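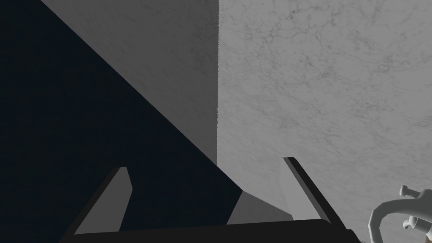
*Fig. 1. Gray marble-look wall surfaces, lighter on the right.*

## Section 3: Setting Up Your Nuvenness Room Humidifier

Thank you for choosing the Nuvenness, and welcome to the part of the manual where you get to plug something in. We know it's tempting to skip straight to the power button (most of us have done it), but a few quiet minutes with this section will save you a good deal of mopping later on.

### Choosing a spot

1. Pick a flat, level surface that can take a splash or two. A sturdy shelf or low table is ideal. If you must use the floor, put the drip tray from the box underneath.
2. Leave at least 3 feet between the mist outlet and any wall, curtain, or bookcase. Stone and painted plaster will forgive a little dampness, but wallpaper and paperbacks are much less patient.
3. Keep the unit away from radiators and heating vents. Warm, moving air confuses the humidity sensor, and the unit will run far longer than it needs to.
4. Make sure the cord reaches the outlet without stretching across a walkway.

**Note:** If you own a piano or a guitar, please don't aim the mist toward it, however dry the poor thing looks. Place the unit on the other side of the room and let the moisture travel on its own.

### Filling the tank

1. Check that the unit is unplugged, then lift the tank straight up by its handle.
2. Turn the tank over and unscrew the cap counterclockwise.
3. Fill it with cool, clean water up to the line marked MAX. The tank holds 4 liters, so it will be heavier than you expect on the way back from the sink.
4. Tighten the cap, turn the tank right side up over the sink, and wait a moment to check for drips.
5. Lower the tank onto the base until it sits flush.

**Caution:** Never add oils, perfume, or vinegar to the tank while the unit is in use. Scented pads belong in the small drawer at the back, and the Plorent pads in your starter kit are cut to fit it.
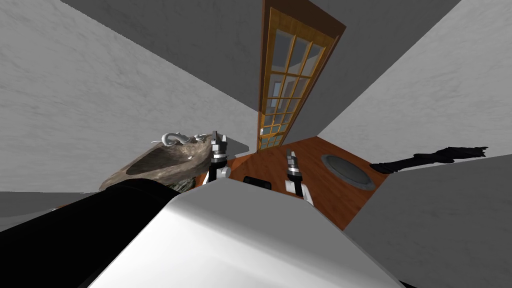 ### First run

1. Close the doors and windows of the room you'd like to humidify. An open door lets the moisture wander off through the rest of the house, and the reading on the display will hardly budge.
2. Plug in the unit and press the power button once. The display lights up and shows the current humidity.
3. Press **+** or **–** until you reach the level you want. For most homes, 45% is a comfortable place to start.
4. Let the unit run for 3 hours before you change anything. Walls, rugs, and furniture all drink up moisture at first, so a slow start is perfectly normal.

**Note:** If you see water beading on your windows, lower the setting a step and give the room some fresh air.

### Setting the mist level

- **Low** (up to 500 square feet): gentle and very quiet, lovely for bedrooms.
- **High** (up to 600 square feet): best for living rooms and open layouts. You'll hear a soft hum, a bit like a refrigerator in the next room.

When the tank runs empty, the unit shuts itself off and a red light comes on. Unplug it, refill the tank, and start again from step 2 of "First run." Your last setting will be remembered.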